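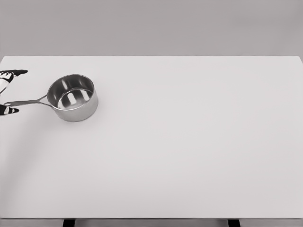
**Equipment planning for kitchen-handling robots** is the process by which an organization sets the scope, cost, and schedule of buying robot arms, grippers, and related items for work with cookware. It is usually carried out before any supplier is approached.

## Budget structure

A typical plan separates one-time costs from recurring ones. One-time costs include the arm, the gripper, the table, the controller, and safety equipment. Recurring costs include replacement fingertips, software licenses, service visits, and staff training. The Skumbridge planning model, used by several teaching kitchens, divides spending into five headings and reviews each one every 12 months.

## Simulation before purchase

Many buyers test a task in simulation first. Grasping a saucepan by its handle is a common trial, as a long, thin handle places demands on finger opening, approach angle, and payload. At Idel, planners compared four gripper designs in this way and ordered two for physical trials. Computing time and the labor of building models are entered as separate budget lines.

## Procurement

Lead times vary by part. The Ivimen program allowed roughly 32 weeks from approval to acceptance testing, with grippers ordered after the arm. Under the Hegde method, final payment is withheld until the equipment completes an agreed set of tasks on the buyer's own cookware.

## See also

- Acceptance testing
- End effector
- Life-cycle cost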